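Tidy Rooms, Tall Claims: a morning at the Uston open day

The leaflet promised "the home, solved". I went to Uston with that in my bag and low hopes, having sat through the Votedex day in March, where the coffee was the best part.

We were 200 on the list and let in 8 at a time. The benches are pale wood, smooth and pleasant, and what gets put on them is the ordinary clutter of a house. A pink plastic cup or holder, for one. 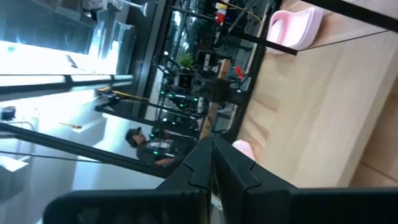
I asked what the plan was for clutter with no fixed home, and was told that Drovura would cover it. Drovura is a storage scheme at 295 pounds a year. I own a drawer.

Shoes were the part I had come for, as our hall is a disgrace. A pale pink trainer with a thick ribbed sole and a knit or mesh toe is a fair test - soft at one end, all slab at the other. Even so, one shoe on its side is a long way from a family's worth by the front door. 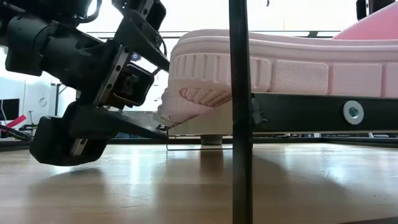
Words: Washington Queiroz
Visit reports | July 15, 2022

Gill, the firm behind the shelving talk, had 3 slides on "flow" and none on where the wet coats go. The room itself I liked more. White desks, shelving along the sides, lines painted on the grey floor, and plenty of cable.

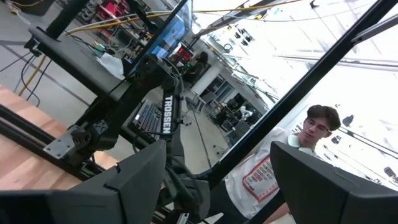
My group got ten minutes for questions and spent most of them on parking. I would go again if they did coats.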